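Teaching the hand before the robot: a conversation with Karabo Swanepoel

When I reached Karabo Swanepoel on the telephone she was eating her lunch, and she asked if I minded. She works at Skutness, a small research group which studies how robots can learn to handle ordinary things at home. Her part of the work is the data. She decides which tasks are recorded, by whom, in which rooms, and how many times, and after that she decides which recordings are thrown away.

The last point was the reason for my call. In September her group finished a study with the working name Liter, and its main result surprised several people in the field. They trained the same model two times. The first time it received 900 recordings of two-handed tasks, all made in the group's own test kitchen. The second time it received the same number, but made in 20 private homes, by people who had never worked with robots. On the tests the second model did better, although its recordings were, in Swanepoel's words, "much uglier".

I asked what she means by ugly.

"Slow, first of all. In the test kitchen we had two colleagues who became very good. They picked up a cup like a machine, always the same way, from the same side. The people at home stop, they go a little back, they change the angle. One man put down a spoon and picked it up again four times in one recording. We wanted to delete him. I am glad that we did not have time."

The method itself is easy to tell. A person holds one gripper in each hand and does small jobs with them. The grippers have a camera and they store the movement of the hand and the opening of the fingers. No robot is needed in the room. Later, the recordings are used to train a model which moves two real arms with the same kind of fingers.

Swanepoel did not choose this way from the beginning. Before it, her group steered robot arms from a distance, and she was against giving this up.

"I thought we would lose too much. When you steer the real arm, everything you record is possible for the arm. A person is not limited in this way. A person can turn the wrist very fast, or reach behind something where our arm cannot reach. So for some weeks I collected examples to show my colleagues that it was a bad idea. I found 101 of them. Then we looked at these examples together, and most of them were repaired by one rule, to move slowly when you turn. It was a bit embarrassing for me."

We came then to the question of which tasks. I had expected dishes and laundry, and these exist in the study, but a large part of it is fruit.

"Yes, fruit! People laugh about it. But fruit is very good for us. It is round, so it rolls away if you close the fingers not evenly. It has different sizes in the same bowl. And everybody has it at home, we do not need to send a parcel. We started with plastic fruit and it was too easy, the model learned only the one plastic apple."

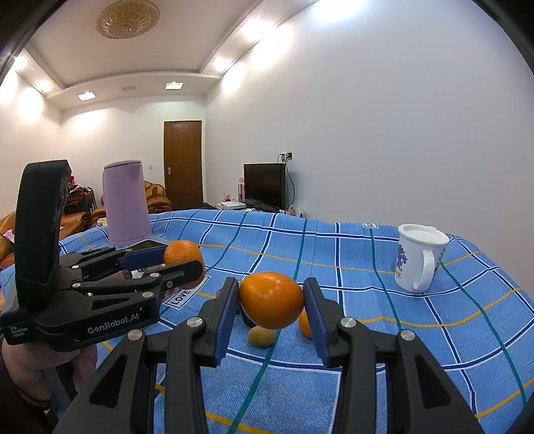
"What I ask for is that both hands have something to do," she continued. "If you let people choose, they work with the right hand and the left hand waits. You get half of the data for the same hour. So we write the tasks in such a way that the left must hold a thing while the right holds another one. At first people find it tiring. After 20 minutes it goes better, and after 50 it goes worse again, so there we stop."

The surface under the objects was another matter of discussion. In the test kitchen everything was done on a grey table, at one height, which had been measured. In the homes the instructions left this open. People used kitchen tables, floors, sofas and beds.

"A soft surface is difficult in a way that I did not understand before," Swanepoel said. "On a table, the fingers touch the top and you know where you are. On a mattress you press and it gives way, and a round thing moves towards the place where you press. In the first version of our tests we did not have a soft surface at all. A student, who came to us from Tang, asked why, and I had no good answer. We had never thought of it."

The soft surfaces were added to the tests late. In the published comparison the two models are nearly equal on the hard table. On cushions and blankets the distance between them becomes large, and this is the part of the result that Swanepoel trusts most. She is more careful with the rest.

"I must say clearly what we did not show. We did not show that homes are better than laboratories. We changed several things together — the room, the people, the surface, the light — and we cannot say which one did the work. Somebody wrote to me that we have proved that variety is everything. No. We have two models and one difference between them. To separate it properly we need many more trainings, and each one costs money."

I asked whether she has a guess.

She took her time with the answer. "I believe it is the corrections. When a person at home makes a small mistake and repairs it, the model sees how a mistake looks and what comes after it. Our experts did not make mistakes, so the model from the kitchen had never seen one. If the fruit slipped a little, it was lost. It continued to the bowl with empty fingers and opened them, very politely."

To test this guess the group has begun a follow-up, called Skikier. The experts from the test kitchen are now asked to make errors on purpose: to grip too high, to let go too early, to miss by a finger's width and try again. The first recordings were not useful, she told me, since a person who plans a mistake already knows the repair and does it too quickly. Now a second person moves the object at a moment which the first one does not know. This seems to work better, but she has no figures that she wants to give.

There is also the question of what these recordings show beside the task. Private homes are full of things. I wanted to know if the background disturbs the training, and if it disturbs the people.

"For the model, no, it helps, I think, but again I cannot prove it. For the people it is more serious. We tell them before the start that the room will be visible, and they can take back a recording until it is used, without giving a reason. Some did. One woman took back all of hers and I was sad, because they were very good, but that is the agreement. I would not change it."

Before the end I asked her what she would do differently if she could begin the study again. She named the soft surfaces, and then something smaller. In the homes nobody wrote down which hand the person usually writes with. The left-handed people cannot be found any more in the data, and she believes that they made some of the best recordings for the left gripper.

"It is one question on a form," she said. "One line. I think of it quite often."

Her lunch break was over by then. A new group of participants was waiting for the introduction, and she still had to charge the grippers.

Conversation held on 28 January 2025. Quotations were read and approved by the speaker.

© 2025 Skutness conversations | Contact the editor | Back to top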